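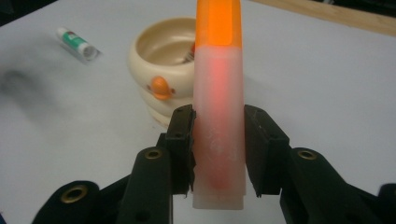 Study Skills for Returning Learners
Handout 2: Reading with a pen in your hand
Tutor: Socorro Chávez

You were asked to read the Koppel chapter before this session. Most of you did, and most of you will have forgotten it by the time you found somewhere to park. Today is about why, and what to do next time.

Marking is not reading

Colouring in a sentence feels like work. Your hand moves, the page changes, you turn over. The trouble is that you have only decided to learn the thing later, and later is usually the night before the exam. I once bought a second-hand history textbook of 445 pages in which the previous owner had marked everything up to page 70, including the acknowledgements, and then nothing at all. I think of that person often.

The two-pass method

First pass: read a whole section with the pen down. If your fingers itch, sit on them.
Second pass: go back and mark at most one phrase per paragraph. A phrase, please. Some paragraphs will get nothing, and they will cope.
Then write in the margin, in your own words, what the phrase is doing there. "Main claim", "odd example", "disagrees with p. 7" are all fine. "Important!!" is not a note – it is a noise.

If it's a library book

Pencil on a separate sheet, with page numbers. The Prirnlow branch does check, and they know who you are.

What to do with your margins

Close the book and try to say the argument aloud from your margin notes alone. Where you dry up, reread. It feels slow and slightly foolish, so pick your room with care. Rodrigo Brandão did his on the top deck of the bus last February and reports that he had plenty of space.

Exercise in pairs

Swap your marked copy of the chapter with your partner. Using only their markings, write two sentences on what Koppel is arguing. Swap back and compare. Be kind – yours is being read too.

For next time

Read Ploklow, sections 1 to 3, using both passes. Bring the text, your margin notes and a pen that works. Ayuba Aidoo and Hwa-young Cha will start the discussion, and have been warned.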